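"A robot has to learn where the handle is": an afternoon at the Grevstead open day

Mar 11, 2023

When I came to Grevstead for the open day, I expected a big hall with a stage and loud music. Instead I was sent up a staircase, past a coat rack, and into a room with office chairs, where Fitriani Majimbun was explaining something to four visitors at once. She leads the group for home tasks there. She shook my hand and asked me to wait until the round was over.

"People want to see the robot first," she told me later, when we had found two chairs next to the coffee machine. "I understand this. But I prefer to start with the people, because the people do the work before the robot can do any of it."

The work she means is demonstration. A person takes one gripper in each hand and does an ordinary job with them: opens a door, takes a thing from a shelf, puts another thing back. Markers fixed on the grippers make it possible to follow every movement. The recordings go into a system which the group calls Clona, and from Clona they go to the robot, Were, which stood on the ground floor that day and had the longest line of the whole building.

I asked her how many recordings are needed before Were can do one job.

"For the cabinet task we have 701 that we keep," she said. "We made more. Some we throw away, when the person stops in the middle to think, or when two people speak to each other and one of them forgets what she is doing. A pause is not wrong, but the robot will learn the pause also."

She laughed at this, and then she told me about an early version of Were which always waited a moment in front of the door before it reached in. For a week they looked for a fault in the software. Then they watched the old recordings again and saw that their best demonstrator had the same habit.

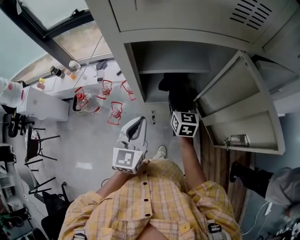
Majimbun did not study robotics at first. She was trained as a physiotherapist, and she says that she still looks at shoulders and wrists before she looks at anything else. When a visitor takes the grippers for the first time, she can tell after a minute if the arms will get tired. "They lift from the shoulder, they hold the breath. I say to them, put your elbows down, you are not carrying a piano."

On the open day each visitor had 15 minutes. This was too short for some and too long for others. A retired electrician from Graltasberg asked to go again and was allowed to. A girl of maybe ten years wanted to know if the robot would remember that it was she who had shown it. Majimbun told her that the recordings carry a number and no name, and the girl asked for her number. It was 287.

"I wrote it on a paper for her," said Majimbun. "I don't know if we will use this one for training. She was very fast. But I will look."

I wanted to try it myself, and I must report that I was not good. The grippers are easy to hold, but closing them on something gives a strange feeling, as if the hand has moved a little farther away from the body. I missed a shelf which was straight in front of me. Majimbun said that most people miss on the side they use less, and that I should look at the tip and forget my fingers. The second time was better.

We spoke also about the question which many visitors had put to her that day -- who will lose work because of this. She did not try to avoid it. In her earlier job she had seen people who could not take a plate out of a cupboard after an operation, and who had help for one hour in the morning and then nothing until evening. "For this person the question is a different one," she said. "But for the person who comes in the morning and is paid for this hour, I have no nice answer. I say this to visitors too. Some are not happy with me."

Were will next be shown outside of Grevstead in June, in Graltasberg, if the arm is repaired by then. One joint makes a sound that she does not like. When I left she was already downstairs beside it, with her ear close to the elbow, and the line had to wait.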